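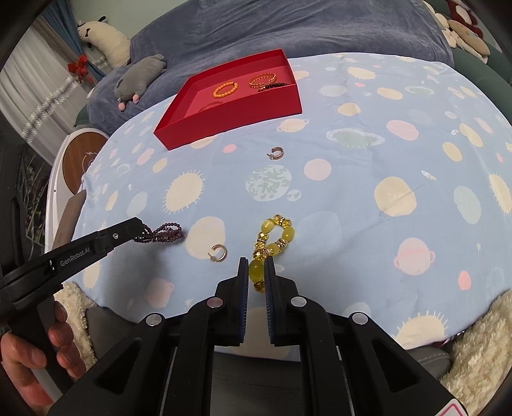 Sorting table, jewelry intake: beaded bracelets, a pair of gold-toned hoops and an open red box.

Claseron Reuse Workshop
Progress report to the Dredo Fund, period ending September

Work completed

The costume jewelry line is now running as a regular part of the workshop. We received 700 pieces in this period, nearly all of them from the Lozano Street collection point and the two shops that share its drop box. Of these, 400 have been sorted, checked and either priced or set aside for repair. The rest are in storage in the back room and will be worked through in the next period.

Sorting is done on a cloth-covered table. Small beads and earring backs used to roll off the bare top and a fair amount of time went into looking for them. The cloth was donated and has a pattern of planets and suns on light blue. A plain one would make small parts easier to find, and we plan to buy one from the supplies line.

Bracelets take the most time. Strung pieces with mixed beads, such as the yellow-green ones with faceted golden crystal and metallic spacers, have to be checked bead by bead for chips and for weak cord. Multi-strand bracelets of small round beads are slower still, as the strands tangle with each other and with anything left near them. We now lay these out singly before checking.

Earrings are matched first and checked second. Hoops are easy to pair by size and finish. Studs are not, and 114 single earrings are waiting in a tray for a match. We will keep them until the end of the next period and then pass them to the craft group for parts.

Changes to the plan

The original plan had all pieces cleaned before sorting. We reversed this after the first month — cleaning things that later went to scrap was a waste of hours. The change has not affected the budget.

The Stistetti cabinet described in our application has not been delivered. The supplier has given us a new date and has not asked for further payment. Finished pieces are being kept in lidded boxes until then.

Spending

Supplies and storage are within budget. Eight repair kits were bought against the tools line, which is now fully spent.

Next period

Finish sorting the stored pieces. Set a fixed price list for bracelets and earrings. Hold the first sale table at the Lozano Street shop, mornings only to begin with.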